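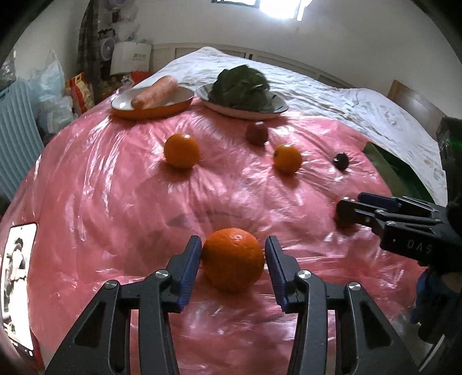 The old planner spent longer deciding how to pick up fruit than most people spend eating it, and that, according to one early tester at Sfeir, was on a good day. The same tester asked whether the new one could at least look busy while it thought.

It won't have time to. Prolletari today released Gudbridge 2, a major update to its grasp-planning software for two-jaw grippers.

Home | Products | Newsroom | Careers | Contact

Print this page | E-mail this page

19 September 2023 – Gudbridge takes in camera views from the gripper and works out where the fingers should go, how wide to open them and when to close. Version 2 was trained on 749 recorded grasping sessions, many of them with produce, which is round, shiny and has never once read a spec sheet. Oranges on crinkled plastic were a particular favorite of the perception team, in the sense that they came up at every meeting for a year.

The new release scores up to 500 candidate grasps per object and throws out nearly all of them. Planning time on the company's in-house test set has dropped to 54 milliseconds. A rewritten glare filter keeps the software from trying to pick up reflections, a habit the previous version pursued with real commitment.

Gudbridge 2 also handles two grippers working over the same surface. Each one now plans around the other – earlier builds took a more competitive view.

Sfeir has been running the beta on its sorting line and will move to the full release in December. Amero, which makes the calibration tool bundled with Gudbridge, has updated its package to match.

The software is available now to current license holders. New customers can request a trial limited to 100 objects, bananas included, though results with bananas are still described in the release notes as "improving."

Contact: Prolletari Press Office | © 2023 Prolletari. All rights reserved. | Back to top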